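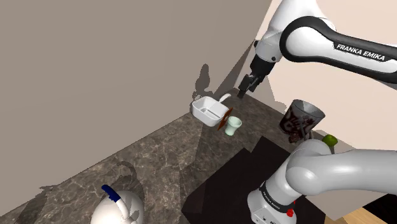

**What does one row in this dataset stand for?**

One row is one household water meter on one reading day. A meter that was read twice in a day still gets one row, and the later reading is kept.

# Tosgate Household Water Readings

Daily cold water readings from homes in the Tosgate and Feltwood supply zones, cleaned and put into a single table. The set was built for work on leak detection and short-range demand forecasting. It holds volumes only. There is no pressure, temperature or water quality data.

Maintainer: Trevor Sugden. Cleaning scripts and zone mapping: Chun-hung Tu.

## Contents

- `readings.csv` – the main table
- `meters.csv` – one line per meter, with zone, pipe size and install year
- `gaps.csv` – periods with no signal, by meter
- `zones.csv` – zone codes and names
- `scripts/` – everything needed to rebuild the main table from the raw logs

The main table covers 1000 meters over 1825 days. Not every meter is present on every day. Check `gaps.csv` before you treat a missing row as zero use.

## Columns in `readings.csv`

| Column | Type | Notes |
|---|---|---|
| `meter_id` | string | Random code, stable across releases |
| `day` | integer | Day index, starting at 1 |
| `reading_l` | integer | Register value in liters |
| `use_l` | integer | Difference from the previous valid reading |
| `span_days` | integer | Days covered by `use_l`, normally 1 |
| `flag` | string | See below |

Calendar dates were replaced with a day index before release. Day 1 is always a Sunday, so weekday effects can be recovered with a modulo.

## Flags

- `ok` – passed all checks
- `roll` – the register rolled over; `use_l` has been corrected
- `swap` – meter replaced, first reading on the new register
- `back` – the reading went down and no rollover explains it; `use_l` is empty
- `est` – value filled in by the logger itself

Rows flagged `est` should be dropped for leak work. The logger fills by straight line, which hides the flat overnight minimum that most leak tests look for. For monthly totals they do no harm.

## Collection

Meters in Tosgate report by radio at 3 a.m. Meters in Feltwood are older and report to Wallner loggers mounted at street level, which pass on the last value they hold. A Feltwood reading can therefore be several hours old when it is stamped. The delay is not recorded anywhere in the raw logs and we have not tried to estimate it.

Use in the kitchen, bathroom and yard is not separated. All readings are taken where the supply enters the building.
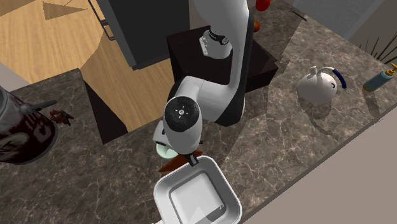

## Cleaning steps

1. Drop duplicate packets.
2. Keep the last reading for each meter and day.
3. Sort by meter and day, then compute differences.
4. Correct rollovers using the register size in `meters.csv`.
5. Set flags.
6. Remove any meter with fewer than 50 valid days.

Step 6 runs last on purpose. Running it earlier removes meters that were swapped midway and splits their history.

## Known problems

- Homes that stood vacant are not marked. Long runs of zero use may be real.
- 25 meters in Feltwood serve more than one dwelling. They carry `shared = 1` in `meters.csv`.
- Pipe size is missing for most meters installed before the zone was remapped.
- The Gistwood extension is coded as part of Feltwood. A separate code is planned for the next release.

## Rebuilding the table

Place the raw logs in `raw/` and run:

```
python scripts/build.py --in raw --out readings.csv
```

The build needs Python and pandas. Row order is fixed, so two builds from the same logs should match byte for byte. If they don't, compare line endings first.

## Privacy

Street addresses, account numbers and logger positions were removed. Meter codes were drawn at random and the key was not kept. Please do not try to link rows to homes – low-use meters in small zones are the easiest to single out.

## Notes on changes

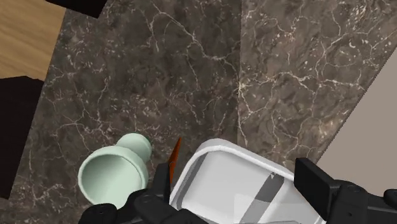

FELTWOOD, November – The rollover fix now reads register size per meter. It used to assume one size for the whole zone, which gave large false spikes on the older units. Affected rows have moved from `back` to `roll`. Column names are unchanged.

`gaps.csv` was rebuilt at the same time. Gaps that touch a meter swap are now listed as two entries, one for each register, and the sum of gap days for a meter stays the same as before.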